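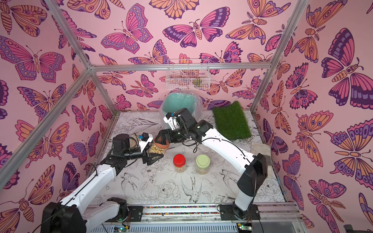 *The Jomik pair sharing a job: the left arm has the clear jar, the right arm tips the cup.*

## A spare pair of hands for the small jobs

I have always been fond of a well-filled jar, so when Ikholm offered me an afternoon with the Jomik, its pair of tabletop arms, I said yes before I'd properly read the letter. The kit costs £3,969 and comes with both arms, both grippers, a small camera for each wrist and a printed guide of 224 pages, which I'm afraid I read mostly in the bath.

Liên Lã looks after the Jomik at Ikholm, and she's wonderfully patient with people who ask the same question twice. Clear plastic, she told me, is the thing that troubles arms like these the most. You or I pick up a jar without a thought - we feel where the side is - but a camera has to make do with a few bright streaks and whatever pattern happens to be showing through from behind.
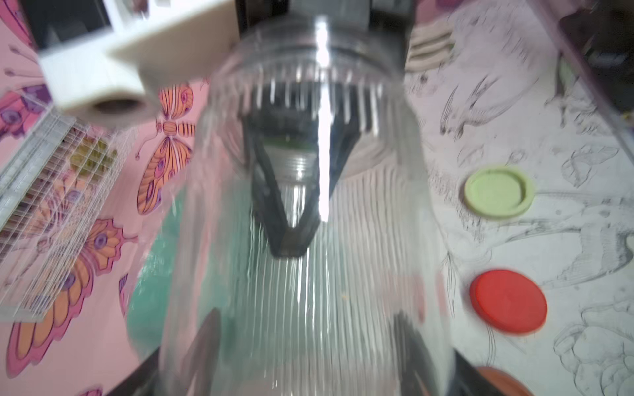
Ribbed tubs are worse again, she said, and this is where the wrist cameras earn their keep, as they travel in with the fingers and get a much closer look than anything fixed overhead could manage. I do wish the guide made more of this. The chapter on camera settings is short and rather grand in tone, and I had to go through it three times (once with a pencil) before I felt I had the hang of it.

Pouring is what most buyers will want it for, I suspect, and I found I could happily have stood there all day. Bernd Kuhlmann, who runs the pet supplies counter at Fendholm, has had his Jomik since May and uses it for weighing out small orders of seed and treats. He likes it very much, though he'd warn anybody in a hurry to think again. "You put the kettle on," he told me, "and you let it get on with things."

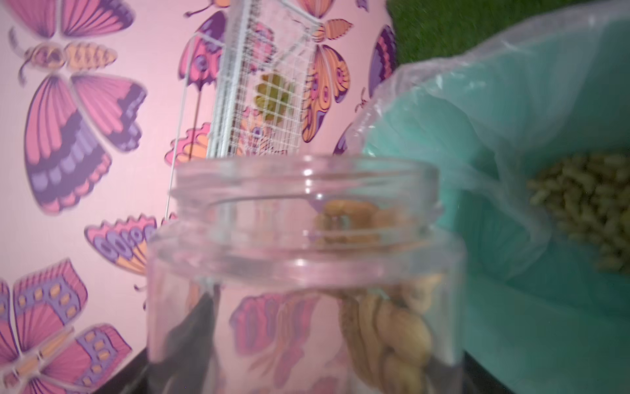 *Lid off: curled tan treats in a clear jar, from the camera at the wrist.*

A single arm is £1,194 if you'd like to start small, but it can't hold a jar and tip a cup at the same time, and I think you'd soon be saving up for the pair. The yearly care plan, called Suvarna, is another £600, and to my mind that's steep for a visit and a new set of finger pads. Bernd does his own pads at the kitchen table and hasn't regretted it yet.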